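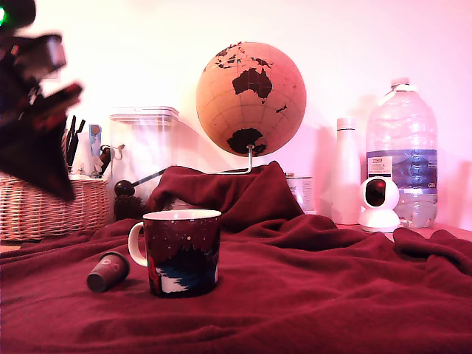 A star-patterned mug on a red fleece blanket.

Product review: Peratell match analysis software for competitive gaming clubs

The Penholm Esports Association assessed Peratell during the February split. Peratell is a replay review and draft planning program sold by Zamudio. The association fields teams in two divisions of a regional five-a-side league, and the program was used by both coaching groups for match preparation and for review after each series.

Cost and licensing
A club licence is priced at $2495 per year and covers 80 player accounts. Smaller organisations will find this difficult to justify, as no reduced tier is offered. Coaches' accounts are counted in the same total as players' accounts.

Installation
The program was installed on the practice room computers at Fistel Hall without difficulty. Importing our archive of 1903 replays took 9 hours and was left to run overnight. Files recorded before the last major game patch were accepted, but champion statistics from those files are shown under the current patch unless the setting is changed by hand. This should be corrected, as it gave our second division team a misleading picture of two opponents' favoured picks.

Draft planning
The draft board is the strongest part of the product. Coaches can enter an opponent's recent picks and bans, mark priority roles, and save several plans against the one fixture. Colour labels are clear at a distance, and a plan can be printed on a single page. Suggested bans were sensible in most cases, although the program gives too much weight to a player's most recent series.

Replay review
Playback is smooth, and comments may be attached to any point on the timeline. Players favoured the short clip feature, which allows a coach to send a single team fight with notes. The vision and warding overlay is less useful. It cannot be limited to one player, and the map becomes crowded after the opening phase of a match.

Support
Two requests were lodged with the supplier. The first, concerning account access, was answered the same afternoon. The second, concerning the patch setting described above, remains open.

Assessment
Peratell is recommended for clubs with regular coaching staff and a full fixture list. Clubs that meet casually would be adequately served by the game's own replay viewer. The association has renewed its licence for one further year and will revisit the overlay when the next version is released.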